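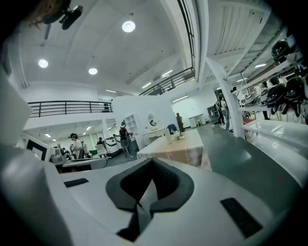
What I've been reading: a lighthouse, a feud and a very long train ride

Hello again, readers! December has been kind to me this year, at least where books are concerned. The shopping is half done, the cards are sitting in a heap by the phone, and I have finished more pages this month than in the whole of the fall. So this issue's main item is going to be a long one. Put the kettle on.

The book I most want to talk about is The Salt Ledger, which came out in May from Nurno, a small press I had never bought anything from before. It had been on my shelf since the summer and I kept passing it over for thrillers. I think the cover put me off (it's a plain gray-green thing with tiny lettering, and it looks like a tax manual). I finally opened it one evening when I'd left my current book in the car and it was too cold to go out and get it. I read until one in the morning.

It's a family story, set on an island called Kolto, which you won't find on a map. Two sisters grow up in the keeper's house at the lighthouse there. Their father keeps the light and their mother keeps the books for the salt works down the hill, and that's where the title comes from. When the mother dies, the older sister, Ines, takes over the ledger, and she finds that for years the numbers haven't matched. Small amounts, always in the same month. She decides not to tell anyone. The younger sister, Maren, leaves on the supply boat that same spring, and the two of them don't speak for most of the rest of the book.

Now, I know how that sounds. A secret in an old account book, two sisters who fall out, an island with weather. I've read plenty of those, and so have you. What made this one different for me was how little the author cares about the mystery. You find out where the money went before the halfway mark, in the middle of a scene where Ines is trying to fix a pump, and it's given two lines and then she goes back to the pump. I had to read it again to be sure I'd understood. The rest of the story is about what it did to her to know it by herself for so long, and I thought that was so much more interesting than another locked drawer would have been!

The chapters go back and forth between the sisters. Ines's are told in the past tense and are full of work: salt pans, rakes, broken gutters, who owes what to whom. Maren's are letters, and we learn early on that she never mails any of them. I'll admit I liked Ines's half better at first. Maren complains a lot. She's in a city she doesn't like, working for a shipping agent she doesn't like, and her first few letters are mostly about soup. But somewhere around the winter chapters her letters get shorter and stranger and I started looking forward to them. There's one that is only a list of every door she has had a key to. I read it to my husband over breakfast and he put down his toast, and he is a man who reads boating magazines.

What didn't I like? The middle drags. There's a long stretch about a lawsuit over the salt works, brought by a family called Zerouali, who own the land on the other side of the bay. The Zeroualis are great fun as people (the grandmother in particular, who plays cards for buttons and cheats), but the lawsuit itself goes on and on, with hearings and postponed hearings and a map that turns out to be wrong. I found myself skimming. If you do the same, please slow down when you get to the storm, since there's a conversation on the stairs that you'll need later and it would be easy to miss.

I also wasn't sure about the very end. I won't give it away. I'll only say that the last chapter jumps ahead quite a few years, and that one person I had been waiting to hear from doesn't appear. I closed the book feeling a bit cheated. Then I thought about it all through the next day, at the dentist and in line at the post office, and by suppertime I'd come around. I would love to know what the rest of you think. My sister-in-law finished it last week and she's still annoyed.

If you are someone who needs a love story, there is one, but it's small and it takes its time. It belongs to Ines, and it's with the man who services the lamp, who comes out on the boat a couple of times a year and doesn't say much. Almost nothing happens between them for the longest time. He brings her a better pencil. She starts leaving the kitchen lamp on. I found it more romantic than plenty of books with a couple embracing on the front.

A word on the audiobook, for those of you who listen while you drive or knit. I borrowed it from the library to see whether I'd catch things I'd missed, and there are two readers, one for each sister. The one who reads Ines is wonderful, very dry and slow. The one who reads Maren does voices for everyone she mentions, including the cat, and I got tired of it. The print book is the better way in, I think, if you have the choice.

So that was the big one. I have a couple of shorter notes too.

After all that salt and silence I wanted something silly, and I got it. The Clorkotex Express is a comic novel about a train that is supposed to carry a load of carpet samples across the country for the Clorkotex company and instead picks up, one station at a time, a wedding party, a retired magician, a goat and a man who believes he is being followed by his own luggage. It's the first of 3 planned books, according to the back flap, and I laughed out loud at least once in every chapter. The plot falls to pieces if you look at it closely. I stopped looking closely when the goat got a seat reservation. The jokes are gentle and there's nothing in it you couldn't lend to your mother, or to a teenager who claims not to like reading.

It is a little too long for what it is. There's a subplot about the dining car that could have come out without my noticing, and the magician tells the same story more than once (I think on purpose, but I'm not certain). Still, it was just the thing for reading in the bath.

And then there's the one I gave up on. I don't like to be hard on a book I didn't finish, so I'll leave off the title, but it was a historical saga of more than 1,000 pages and I got to page 6 of the family tree at the front before I'd met a single living person. I did push on for a few chapters. Everyone was called William. If you love a book with that many cousins in it, write to me and I'll tell you which one it is, and you can have my copy!

A few of you asked after the last issue how I keep track of what I've read. I use a plain notebook, the kind with a stitched spine, and I write down the title, the day I finished, and one sentence. I don't give stars. I tried stars one year and ended up giving almost everything a four, which wasn't any use to me when I looked back. The sentence is better. For The Salt Ledger I wrote, "Ines should have told the grandmother." For the train book I wrote, "Goat." When I flip back through the older pages, those odd little lines bring the whole story up again, where I was sitting and what the weather was doing, much more than a proper summary would.

Someone else wanted to know whether I ever reread. Yes, all the time, and mostly in January. I have a shelf by the bed for it. This coming January I'm planning to go back to a couple of old village mysteries I loved in my twenties, and I'm slightly nervous about it, the way you are before meeting a school friend. I remember the vicar did it in one of them. I don't remember which one, so I still get half a surprise.

For the next issue I have a pile waiting. There's a ghost story set in a hotel kitchen that my neighbor pressed on me over the fence, a memoir by a piano tuner, and a collection of short stories that I've been reading one at a time with long gaps in between. I'm enjoying the stories a great deal so far, apart from the second one, about the wasps, which I had to read with my feet up off the floor.

If you've read The Salt Ledger, do reply to this and tell me where you stand on that last chapter. And if you know of another good book set on an island, any island, I'd like to hear about that too. I'm in the mood for more lighthouses.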